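Do you sell replacement table covers?
Yes. Zukach covers come in two sizes and can be ordered by phone or at the front counter.

How do I clean one?
Wipe it with a damp cloth and mild soap. Let it dry flat before you fold it.
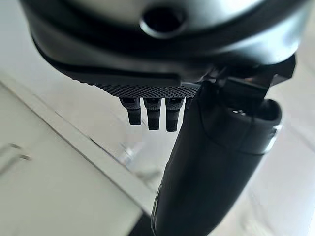

Covers bought before February use the older clips. Ask for Samina Bukhari when you call and she will send the right set.

Can I return a cover?
Unused covers can be returned with the receipt. We do not take back covers that have been trimmed.

Contact us | © Zukach Home Goods | Back to top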